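# Kitting out the Anenside workshop

Happy new year, all! I've been promising a page on what we're buying this year, so grab a tea. We have 95 days of trials behind us on the Divwood job (tidying small bits on and off shelves) and I finally know what I'd spend money on, and what I'd leave in the catalogue.

The arm stays. Ketill Ásgeirsdóttir went through the service quotes with me and a second one can wait until August at the earliest. Grippers are another matter – I want a spare, plus 6 sets of finger pads, as we've only budgeted for two and that was daft of me.

Troels Skov is still lobbying for the Estari wrist camera. I'd love it too (have you seen the price?!), but lighting comes first, and I've put 105 pounds down for a pair of lamps from Kirkegaard. Shelving is cheap, so one more unit goes on the list as well.

## From the wrist camera
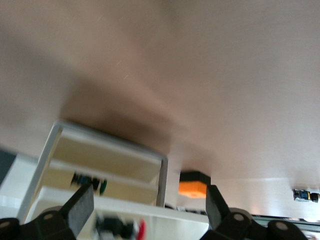

*Coming in over the white shelves, gripper open and empty. Orange and black block in the middle, little blue thing off to the right.*

Prices for the spare gripper go up next, once Ketill has the delivery costs.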